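Notebooks > Workshop > Visits and demos

Tralleo open day, Vanport hall - notebook entry
28 April 2026 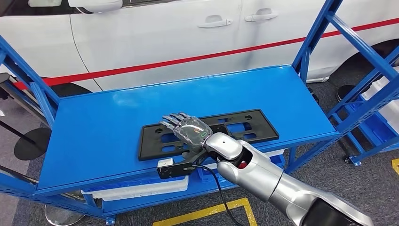

Plate bracket station, robot hand on the bracket, top shelf of the blue rack.

Went over with two from our line group. Purpose was to see whether the hand-based picking is anywhere near usable for our small trim parts. Notes below are from my pocket pad, typed up the same evening. Anything marked (T) is what the Tralleo people told us and I have not checked it.

Layout. White car parked side-on behind blue perforated racking. Gray carpet, yellow tape on the floor. Parts sit on the open top shelf, bins lower down. Carpet is wrong for us, we have sealed concrete and the casters on our racks behave differently, so I would not carry over anything they say about how well a rack holds its position.

Part. Black plastic license plate bracket, rectangular, several cut-outs and small round mounting holes. Lies flat on the shelf, lengthwise. A reasonable choice for a demo. It is light and wide, and the cut-outs give a finger somewhere to go. Our clips and grommets offer none of that. I asked for a run with a smaller part and was told the small part set is planned for May (T).

Hand. Articulated gray fingers, clear plastic cover over the hand. The cover wrinkles over the back of the hand. Tralleo says it is a consumable and gets changed every 200 cycles (T). Asked what it does to grip on glossy plastic, got a vague answer. Need a proper one before we go further. If the cover shifts during a pick, any fingertip sensing under it is suspect.

Approach. Palm down onto the part first, fingers forward along its length, then close. They call this settle-then-grasp. It costs time but it tolerates a part that is off its nominal spot. I moved the bracket by hand 40 mm toward the rack upright and the next pick still went through. Moved it again with one corner over the front lip and the pick was refused, with a fault on the operator screen. I was happier with the refusal than with the pick.

Cable. Black cable comes out under the wrist and loops down over the front edge of the shelf. I would not accept this in a cell. On our racks the front lip is sharper and we have label holders clipped along it, so a loop at that height will catch. Asked about a dress pack or a clamp further up the forearm. There is one on the production version (T). Ask for a drawing.

Wrist bracket. There is a black mounting bracket near the wrist with a small white box on the end, black strip on its face. It sticks out toward the front of the shelf and adds to the envelope. With our shelf spacing it would be the first thing to hit on any lower level pick. All the picks we watched were from the top shelf. Lower levels were not offered and I did not push, should have.

Runs. We stayed for 7 picks on the bracket. Six good, one refused (the one I set up). No drops. The counter on their screen read 1574 when we left, said to be total picks on this part since the station was put up (T). No failure count next to it. Asked for the log, they will send it.

Fitting to the car. Not shown. The car is there for reach and scale, and the sequence stopped with the bracket held in front of the rack. The visitor sheet says "pick and present," so fair enough, but two people in the group behind us clearly expected to see it go on.

The second station, run by Hurkham, was a bin lift with a plain two-jaw gripper. Fast and dull, and closer to what we could buy this year. Did not get cycle times because the queue was long. The Ha controller was on a table by the exit with its cover off. Wiring tidy, terminals labeled, connectors all on one side. Took a data sheet, it is in the folder.

To do
- Chase Tralleo for pick log, cover material and the cable drawing.
- Measure our front lip height and shelf pitch on racks at the trim station, both sides.
- Pick three of our own parts to send for trial. Suggest one flat, one with a clip already fitted, one glossy.
- Ask for a lower shelf pick to be included in the May runs.
- Hurkham: request cycle time and the payload at full reach.

Parking at Vanport is by the rear gate only. Front lot is permit.

Last updated: same day, evening. Added the Hurkham item to the list.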